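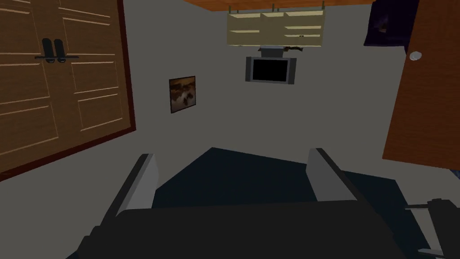 Paneled wardrobe against a plain gray wall.

How to Put an Earth Plaster on an Inside Wall

By Vratislav Paulík
Posted July 23, 2022

Mud is cheap, forgiving and available in most places where people have feet. It is also heavy, and by the end of the first day you will have moved all of it three times: from the pile to the mixer, from the mixer to the wall, and from the floor back to the bucket. What follows is the way I do it in old masonry houses, mostly in the kind of room where someone in the seventies put up gypsum and regretted it.

I am assuming a sound wall of brick, stone or old adobe. If yours is damp at the foot, stop reading and go find the leak. No plaster ever made will fix a gutter.

What you need

Clay-rich subsoil, from below the roots. Topsoil is for carrots.
Sharp sand, washed, with grains of mixed sizes.
Straw, chopped to the length of your thumb for the base coat and much finer for the top coat.
A hawk, a steel trowel, a wooden float and a plastic float.
A garden sprayer.
Buckets. Then more buckets.

You can buy the clay bagged and dried if you have no hole to dig. I used Dititine on two jobs and it behaved well, though it costs what you would expect somebody to charge for dirt in a nice bag.

Step 1. Find out what your soil is

Fill a jar one third full of soil, top it up with water, add a pinch of salt, shake it hard and leave it on a windowsill overnight. Sand drops first, silt settles over it, and the clay takes its time and ends up on top. If you see hardly any clay layer, get other soil. If it is nearly all clay, good, you will just be buying more sand.

The jar tells you roughly where you are. The test patches tell you what to do. Mix small batches at one part soil to one of sand, then one to two, then one to three, each with a handful of straw. Trowel them onto the actual wall in squares as wide as a dinner plate and write the mix beside each one in pencil. I once skipped the pencil. I have also once skipped the patches, in a farmhouse called Irudon, and spent most of a February scraping a bedroom back to the stone.

Wait until they are fully dry. A patch with cracks needs more sand. A patch that comes off on your palm when you rub it needs more clay. The one that does neither is your plaster.

Step 2. Get the wall ready

Take off loose paint, loose plaster and anything that sounds hollow when you knock on it. Rake the joints back to the depth of a fingertip. Brush from the top down, then brush again, because the first pass only moves the dust to the next brick.

Smooth surfaces need something for the clay to hold. Thin clay slip with a good dose of sharp sand in it, brushed on and left rough, does for most brick. Over timber, fix reed mat or expanded lath and overlap it at least a hand's width onto the masonry on each side.

Mask the skirting and the sockets, with the power off at the panel. Move the furniture out. If it won't go out, move it to the middle and cover it with something better than the thin plastic sheet you were planning to use.

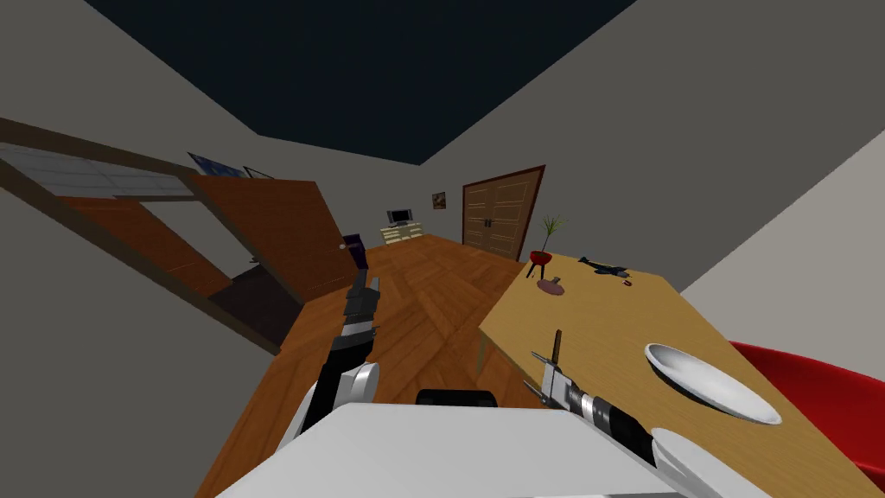
Herringbone floor in warm brown planks.

Step 3. Mix the base coat

Soak the soil overnight if it is lumpy. Sand goes in next, then straw, then water a little at a time. You want it to hold a shape in your hand and still slide off a wet trowel. A paddle mixer does the job, and so do boots on a tarp, if you have children or friends who owe you something.

Let the mix sit under a sheet until the next morning. It gets stickier and easier to spread. It also gets smellier, and this is normal.

Step 4. Put it on

Mist the wall until it darkens but doesn't run. Start at the top corner and push the plaster upward with real pressure, to the thickness of a finger. Work in patches as wide as you can reach without moving your feet. Straighten the lot with a long board while it is soft, and fill the hollows straight away.

When it has stiffened, scratch it all over with a comb or a bit of saw blade. Stop scratching once it looks ugly.

Step 5. Wait

Open the windows. Don't point a heater at it — the face will dry ahead of the back and you will get a map of river valleys. The base coat has to be one even pale color before anything goes on top. In a cold room this takes weeks. Hairline cracks at this stage are harmless, and the next coat covers them.

Step 6. The top coat

Sieve everything fine, use your short straw, and mist the base again. Put on a coat no thicker than a coin standing on a second coin. Float it in circles with the wooden float as it firms up, then go over it with the plastic one. If you want it tight and slightly shiny, go back with a clean steel trowel when a fingertip leaves no dent.

Chuang, the finishing method with a little rice paste stirred in, gives a harder face and is worth trying by a door where people brush past. Try it on a patch first. See step 1.

Repairs

Wet the dent, rub it with a damp sponge, press in a bit of the leftover mix and float it flat. Keep a tub of dried top coat in the shed, labeled. Mine says "NOT COCOA" for historical reasons.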